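Quem somos

Olá! Se chegaste até aqui é porque andas a pensar em amor, em casais, em famílias que não cabem no formulário das Finanças, ou porque te enganaste no link (acontece, fica na mesma). A Tostdale é uma pequena casa de escuta e conversa para quem vive relações fora do molde: casais à distância, pessoas que recomeçam depois dos cinquenta, gente que partilha casa com o ex e se dá lindamente.

Comecei isto em fevereiro, com um caderno e uma chaleira, depois de me separar e perceber que os grupos de apoio que encontrava eram todos muito tristes. Eu queria rir! Queria falar de ciúmes sem que me passassem um lenço. Na primeira sessão éramos quatro e ficámos até à meia-noite.

Hoje temos duas frentes. A Jirel é a roda de conversa quinzenal, aberta a toda a gente, sem inscrição. A Nenenitz é o acompanhamento para casais, em seis encontros, com uma mediadora formada – e sim, também recebemos trios. Até agora já passaram pelas nossas rodas 1104 pessoas, e 600 voltaram pelo menos uma vez, o que me deixa toda vaidosa.
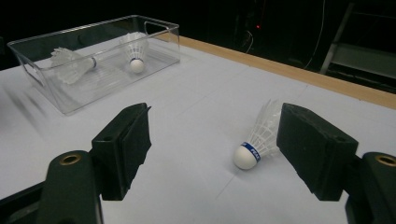 Tampo branco, remate em madeira clara.

Também publicamos a Stetsiuk, a nossa carta mensal, com histórias enviadas por leitores (mudamos sempre os nomes e as cidades). Adoro escrevê-la, mesmo quando me atraso, e atraso-me muito. Se quiseres contar a tua, manda até 1000 palavras pelo formulário de contacto. Leio tudo, respondo devagar.

Uma coisa importante: não somos uma clínica e não fazemos terapia. Quando alguém precisa de outro tipo de ajuda, dizemos isso com carinho e passamos contactos de profissionais em quem confiamos.

As rodas são gratuitas e os encontros de casal têm preço ajustado ao rendimento. Vem sozinha, vem acompanhado, vem só ouvir – há sempre chá e costuma haver bolo de laranja.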